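Gathering Examples for a Learning System
Handout for week three - please read before your first turn at the station

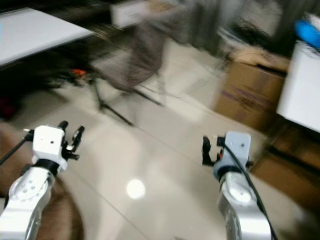
Figure 1. Both arms raised over the tiled floor, with the furniture behind them blurred by motion.

Welcome back, everyone, and a special hello to those of you who joined us from the Sarkport section. Last time we talked about what a learning system does with its examples once it has them. This week we go back a step and talk about where the examples come from, and I'm afraid that means talking about patience, tidy notes and a good deal of repetition (I happen to enjoy it, and I hope some of you will too).

What we mean by an example

In this course an example is one complete attempt at a task, from the moment you press start until the moment you press stop. It holds the pictures from the cameras, the position of every joint, and whatever the grippers were told to do. We call it an episode, and so do most of the papers on your reading list, although Ita Doherty's older notes say "run" and you should take the two words to mean the same thing.

The Segura set, which you'll be using for the homework, has 2,386 episodes in it. Of those, 1,449 were kept after review. Students always gasp a little at that, and I did too the first time! But a good many of the rejected ones are perfectly nice attempts with a missing label or a late start, and we'll go through a handful together so you can see how the decision gets made.

Blur, and what to do with it

Look at the chair in Figure 1. Its edges are doubled, and the small things under the table at the left have run together so that you'd have a hard time naming most of them. The grippers are much easier to make out. A learner gets pictures like this one all the time, mixed in with sharp ones, and it has to cope with both.

So please don't throw out an episode over a few blurry pictures. If you remove every one of them, your learner will only ever have practiced on still moments, and then it meets a moving world and has no idea what to do. What I'd like you to do is mark the stretch in Jullix with the "blur" tag and carry on. If the blur runs through the whole attempt, mark the episode for a second look and let your partner decide.

The background counts too

Notice also how much is in view besides the arms: the chair, the white tabletops, the big cardboard box with its purple stripes, the shine of the lights on the floor. A learner doesn't know that the box is none of its business. If the box stands in the same spot for every episode, the system may quietly come to lean on it - and then somebody takes out the recycling and your success rate drops.

We had a lovely case of this in April, when Araceli Aguirre's group trained on 400 episodes, all gathered with the blinds down. The results were splendid until they opened the blinds. They gathered another batch at different times of day, and the second model was much steadier. Her write-up is in the course folder and I do recommend it, especially the two pages on lighting.

Your turn at the station

You'll work in pairs, one person driving and the other keeping the log. Each pair gathers 15 episodes and then swaps places.

Before you start, bring both arms to the ready position and check that the cables can move freely. Say the task out loud, in the same words that you'll write in the log. Move at a comfortable speed; jerky driving makes jerky examples. If you fumble and recover, keep going, and write "recovered" beside the episode number. If you fumble and give up, stop the recording and write "failed", and keep the file all the same.

Between episodes, change something small. Shift the object a hand's width, or turn it, or start with the arms a little higher.

For next time

Read chapter two of the Pranidbridge notes, the part on labels. Then pick any ten episodes from the Segura set, decide which you would keep, and write a sentence or two on each. Bring the ones you couldn't make up your mind about, and we'll start the class with those.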